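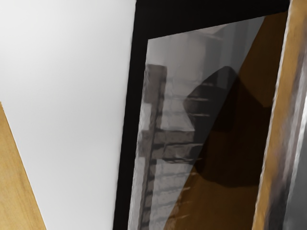 Review: Catska cabinet arm, after 11 weeks in our fitting shop

Cernwood builds display cases and glass-front cabinets. In March we bought a Catska arm to take over the door check, the job of opening and closing every door before a cabinet ships. The package came with Zivside, the simulation program where you rehearse a move close up against the glass and the wooden edge before the real arm tries it.

Setup took 3 days. Zivside is the better half of the package. Reflections in the panes are drawn well enough that we could see early which doors would give the arm's camera trouble. Dark frames were easy to set up. Pale wood next to a white wall took longer, and the manual has one paragraph on it.

The arm has checked 1564 doors so far. It is slower than a person on a single door and doesn't get sore wrists. Gripper pads wear out fast, and the spares ship only in bags of 2.

Anatole Guillot used to do the door check by hand for most of his shift. He now writes the moves in Zivside and handles the rejects. He likes the programming and misses walking the floor. Cletus Achterberg has the bench next to the arm and had to change where he stacks his panels, which he was not asked about beforehand. We should have asked. Hours stayed the same for both, and Anatole's pay grade went up in the second month.

Training was thin. The Catska course covers one person, and on days when Anatole is out the arm sits idle. The Ponce unit we tried before it was simpler to learn but scratched the wood.

Good for a shop that repeats the same few doors. For one-off work I would keep doing it by hand. Budget for a second person's training.

Posted Fri 26 July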